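Refinishing a round table top: visible grain, orange tone, dull spots after blocks left on it

Posted in Furniture and Woodwork by Priya Pruitt 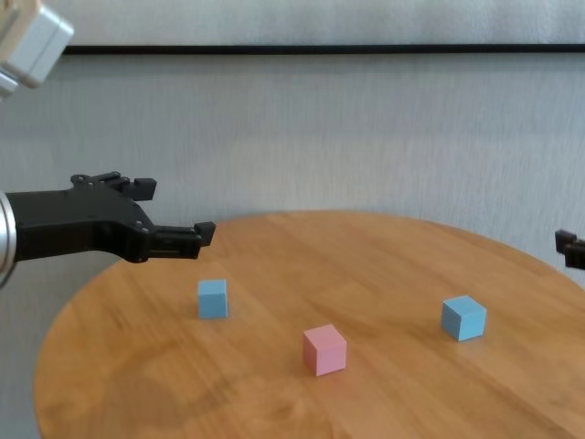

The table top, with three of the cubes on it.

I have a round wooden table with a strongly orange finish. The grain runs on the diagonal as you normally sit at it, and shows clearly through whatever is on top. I bought it second-hand without any paperwork. The seller thought it came from Ruiz-Ortega, but there is no label on the underside and I have not been able to confirm that.

The table is used for small coloured cubes, light blue and pink, which get set out, moved and left standing, sometimes overnight. They have a matt, slightly chalky surface. I do not know what they are made of. They came in a bag marked Trusside with a stock number, 3858, and nothing else.

Two things have started to bother me.

First, there are small square dull patches where cubes have stood. They can only be seen with the light low and from the side, late in the afternoon. They do not catch a fingernail. Wiping with a damp cloth makes them vanish, and they come back when the surface dries.

Second, there is a faint coloured bloom in one or two places, pinkish, which does come off on a white cloth if I rub.

What I have tried so far:

Damp microfibre cloth, no detergent. Removes the pink, does not remove the dull squares.

Washing-up liquid, a few drops in a bowl of warm water, wiped and dried. Same result.

Furniture polish from a spray can (Bemar, the ordinary one). Hid the squares for two days, then they returned, and the cubes began to slide more easily than I want.

I would like to know whether the finish is damaged or just marked, whether I need to take the whole top back, and whether the orange colour is in the wood or in the coating. If it has to be sanded I would prefer to lose some of the orange at the same time. I have a random orbital sander and a cork block, and no spray equipment. The room is heated and the table cannot be moved out of it, so fumes matter.

jerkumau_joinery

Do not sand it yet. From what you describe the coating is sound and has picked up a difference in sheen, which is a much smaller job.

A dull patch that disappears under water and reappears when dry is in the top few microns of the finish. Water fills the fine scratches and levels them optically. If the coating had gone through to bare wood, the patch would turn darker when wet and stay dark for some minutes. Yours does neither, so you have either very fine abrasion or residue that the washing-up water did not shift.

Work out which before doing anything else.

1. Stop using the spray polish. Many of them contain silicone, and silicone left in the surface will cause craters (fish-eyes) in any new coating. Check the can. If it does contain silicone, assume it is now on the whole top.

2. Clean the top with white spirit on a folded cotton cloth. Change to a clean face of the cloth often. Window open, no naked flame, and lay the used cloths out flat outdoors to dry. Do a hand-sized area, dry it with a second cloth, then move to the next.

3. Leave it for an hour and look at the squares again with a torch held almost level with the table.

If they have gone, it was residue. Chalky surfaces often shed a fine powder, and powder mixed with polish gives a film that plain water will not lift. That would also fit the pink you are getting on the cloth.

If they are still there, it is abrasion. Something hard and slightly gritty has been pushed about under a small load. The remedy is to bring the rest of the surface to the same sheen. Trying to polish up each square separately gives you a shiny square in place of a dull one.

To find out what the coating is, pick a spot on the underside of the rim, provided it has the same finish as the top. Put a drop of methylated spirit on it and leave it for a minute. Shellac goes sticky. If nothing happens, try a drop of cellulose thinners in a fresh spot. Nitrocellulose lacquer softens quickly. Polyurethane and most factory-cured coatings either ignore it or wrinkle slowly. Wipe each one off straight away after the test.

For a uniform satin on polyurethane or a factory coating I would use a grey non-woven pad with a little soapy water, long strokes, always with the grain. That means on your diagonal, right across from rim to rim, and never round in circles following the edge. Circular scratches on a round top show up badly in side light. Light pressure, six or eight passes, rinse, dry, inspect. Then one thin coat of paste wax without silicone if you want it, buffed hard. Wax will let the cubes slide a little more than bare satin will. If sliding is a problem, leave it off.

On the colour: I can't say from here. Old oil-based varnish yellows with age and can look very orange over a pale timber. A tinted lacquer can look the same from new. Plenty of tops also have stain underneath. The only certain test is to scrape a small area on the underside with a sharp cabinet scraper and look at the dust and at what is left. Orange dust over pale wood means the colour is in the coating. Pale dust over orange wood means stain.

Tolly

I had one like this and just sanded the lot. Took an afternoon. 80 grit then 120 then oil. It looked fine, much paler. The edge was a bit of a pain. Put a tablecloth on it if you don't want marks.

jerkumau_joinery

I would not start at 80 on a top of unknown construction. If it is veneered, the face may be well under a millimetre thick and an orbital sander at 80 will go through at the rim before you notice. Grain that runs straight across the whole top in one direction is possible with either solid boards or veneer, so it settles nothing by itself. Look at the edge. On solid wood the lines on the top carry over the rim and turn into end grain on two opposite sides of the circle. On a veneered top the rim is usually lipped or edged, and the pattern stops dead at a seam. Check before any machine goes near it.

m_halloran

Agree with the above on the order of doing things. Some additions, as the question also asked about taking the orange out.

If it proves to be solid wood and you do decide to strip it, the sequence I use for a table in a heated room is as follows.

Remove the bulk of the coating with a cabinet scraper, not with abrasive. Old varnish clogs discs, heats up and smears. A scraper takes it off as dry shavings, no fumes, and leaves a surface that needs very little sanding. Keep two or three scrapers sharpened and swap them.

Sand at 120, then 180, then 240, with extraction fitted. Vacuum between grits. A single coarse grain left behind from the 120 will draw a spiral through the 240 that you will find only when the finish goes on. Last pass by hand with the cork block, along the grain.

Damp the surface with a sponge, let it dry fully, and cut back the raised fibres with the 240 again, hand only. This matters with a water-based finish and can be skipped for oil.

Finish with a water-based polyurethane, satin or matt. Low odour and it stays close to colourless, so the orange does not come back. Three thin coats with a foam brush or a short-pile mohair roller. Leave it as long between coats as the tin says. Key lightly with 400 between coats, and use 500 if you want to soften the sheen after the last one, once it has hardened for a few days. Don't go over the edge with either -- the film is always thinnest there.

Then leave the table alone. Touch-dry is a matter of hours but full cure takes up to three weeks. Anything left standing on it in that time can print its outline into the film, and small square objects with flat bases are good at it. In January, with the heating going on and off, I would allow the whole period.

With regard to the blocks themselves, I'd treat them as part of the fault. Wipe the underside of each with a dry white cloth. If it picks up colour, the surface is shedding, and it will shed on the new finish as well. Wipe them all with a barely damp cloth and let them dry off the table. If it continues, a thin felt or cork disc on the base stops both the printing and the scratching, at the cost of changing the height slightly and leaving you with an obvious bottom face. A mat is the other route, though you lose the look of the top, and some rubber-backed mats will themselves discolour a lacquered surface. Felt-backed or plain cork is safe.

Priya Pruitt

Thank you. Results so far, in case they are of use to anyone with the same marks.

The polish can does list silicone. I have stopped using it.

White spirit over the whole top, two rounds. Most of the squares have gone. Two remain, both towards the middle, so I take those to be abrasion and the rest residue.

Underside of the rim: no reaction to methylated spirit after a minute. I have not tried thinners, as I don't have any in.

Edge: I can follow the lines over the rim on one side and there is end grain there. I have not managed a proper look at the opposite side because the table stands close to the wall.

Pink cube, base wiped on a white handkerchief: visible colour. Blue cubes: slight. There was a second batch in the cupboard, stock number 3484 on the bag, and those leave nothing on the cloth, so I will use them for now and wash the others.

I am going to use the grey pad along the grain and leave the wax off. The orange can stay until it is warm enough to have the windows open. One query on the pad: should the soapy water be wiped off between passes, or only at the end?

jerkumau_joinery

Only at the end, but keep it wet. If it starts to drag, add water. Wipe a small patch dry after the fourth pass to see where you have got to, as you can't judge sheen through a wet surface.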